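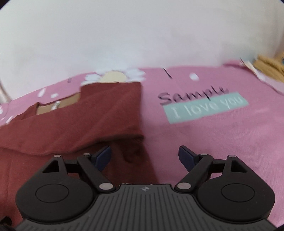

Jaws open over the pink fabric, with the folded knit on the left.

Kivau hand gripper pair, club review

Our robotics club at Etthorpe College has had the Kivau hand grippers for most of a school term. We bought them for the garment task in the Hofstetter student challenge, where a two-armed robot has to fold a piece of clothing it hasn't been trained on. You hold one gripper in each hand, do the job yourself, and the recordings are what the robot learns from. I run the data side for our team, so this review is mostly about recording. The training side would need its own write-up.

What you get

The kit is two grippers, two camera mounts, a charger, a short cable for each side and a bag of spare pins. The manual is a PDF. It was translated at some point and the section on calibration has the steps in the wrong order: do the jaw zeroing first, then the camera. If you follow it as printed you will do the whole thing twice, as we did.

Ours came from a supplier in Liretberg and took a fair while to arrive. One cable was dead out of the box. They sent a new one without arguing.

Build and feel

The grippers are solid. The linkage has no slop in it that I can feel, and the pads close square to each other. We have dropped one onto a vinyl floor from bench height and it still passed its zero check afterwards.

They are heavier at the front than I would like. Adults won't care much. Our youngest members are in Year 8 and most of them need a rest before the recording block is over. We settled on swapping operators every 30 minutes and the quality of the recordings got better straight away, mainly on the sleeve grabs, where tired hands start dragging the fabric along the bed. 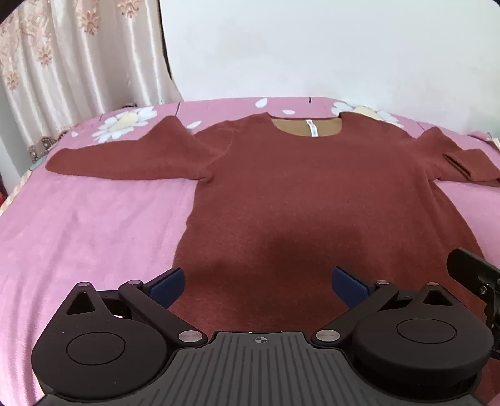 We do cloth sessions at one of the team's houses and use a made-up bed. The workshop benches at school are too narrow for anything with two long sleeves, and the surface is slick, so a garment slides when you pull one side of it. A bedspread holds it in place a lot better. The catch is that a robot trained only on one bed learns that bed, and we had to go back and record on a table as well. If I were starting again I would plan for at least three surfaces from the first week.

The garment matters too. A thick knit jumper was the best thing to start on. It stays where you put it and the pads get a good bite. T-shirts were next and they were fine once people learned to come in low. A slippery netball top was close to hopeless. The pads skate over it, and when they do catch they usually pick up both layers.

Working as a pair

The kit is sold for one person with a gripper in each hand. That works, but two people can share it, one gripper each, and for beginners I think that's the better way in. You have to talk to each other about who is holding and who is moving, and that conversation is more or less the plan the robot needs. The recordings from pairs are slower and can't be mixed with the solo ones without some care. We keep them in separate folders and only train on the solo sets.

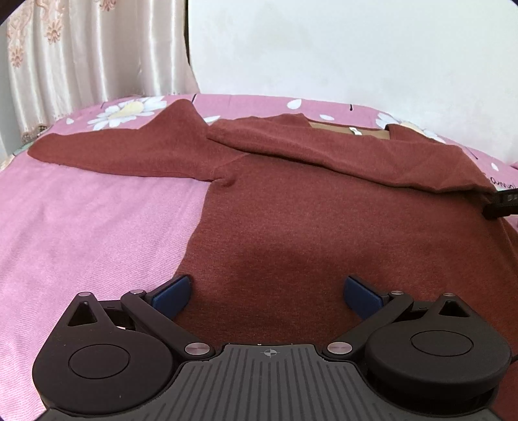
Left sleeve laid out, collar rolled over, with the second gripper pinching the right side.

The trigger is smooth but long. Small hands run out of reach before the jaws are fully closed. There is an adjustment screw for this under the grip, and the manual doesn't mention it. We found it by taking the cover off. Turn it in a little at a time and redo the jaw zero afterwards, or the software will think the jaws are slightly open all day.

Software

It's fine. You start a recording with a double squeeze and end it the same way. Sometimes a double squeeze during the job ends the take early, and this happens most to people who fidget with the trigger while they think. I would have preferred a button.

Export is slow on our school laptops. Leave it running over lunch. File names are a long string with no way to add your own label until after export, so keep a paper sheet next to you and write down garment, surface and operator as you go. We lost a whole afternoon of labels before we started doing that.

The battery is listed at 3000 mAh and gets us through an after-school session with some left. It does not like being charged while recording and will drop the link if you try.

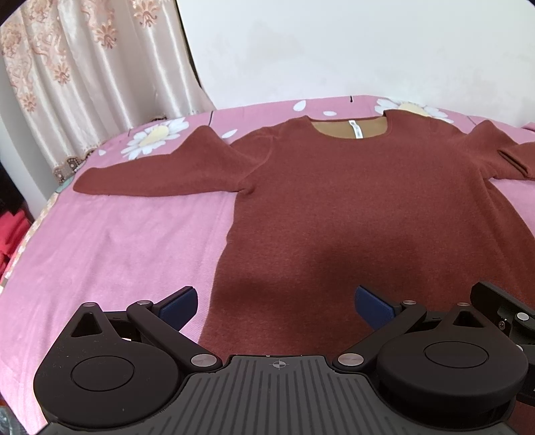

Framing is the part that needs the most practice. New operators look at the garment directly and forget that the recording only has what the camera sees, so they stand too close and lose a sleeve off the side. Our rule now is that before you squeeze to start, the neckline should be near the top and the pads should be open across the lower part of the body, like they are on the red jumper here. Its right cuff still runs off the edge, so I'd take a step back before starting. The little crosshair target on top of the housing is handy when you're checking that the camera mount hasn't been knocked. If it has moved from where it sat in your last good take, stop and redo the camera step.

The view is very wide and curves a lot toward the edges. The software can flatten it on export. We tried both and left it curved, which trained no worse and saved a lot of laptop time.

Things I'd change

The mount screws work loose. Check them at the start of every session. A dab of thread locker would probably fix it but the school shop was out.

The pads pick up fluff from knitwear and the grip drops off after a while. Wipe them with a damp cloth and let them dry properly. Spare pads can be ordered but they only come in sets for both grippers.

There's no case. Ours live in a toolbox with a towel.

Is it worth it for a school?

For a club our size, 23 members, one kit is enough if you run a roster. Two would be better. It is the most expensive thing we own after the 3D printer, and we had to skip new motors for the line-following group to pay for it. Some of them are still cross about that.

What swung it for me is that kids with no programming could do useful work on the first afternoon. Before this we drove the arms with game controllers and a single fold took forever. Now a new member can record a usable take after a bit of practice, and the coding group gets something to train on the same night.

If your team only does rigid objects, blocks and cups and so on, I'd save the money. A cheaper gripper will do that job. For cloth I haven't used anything better, though I've only used this and the controllers.

Four stars out of five. It would be higher with a proper manual.

Update, August: the replacement cable has now gone as well, same end, right at the plug. We've taped the other one.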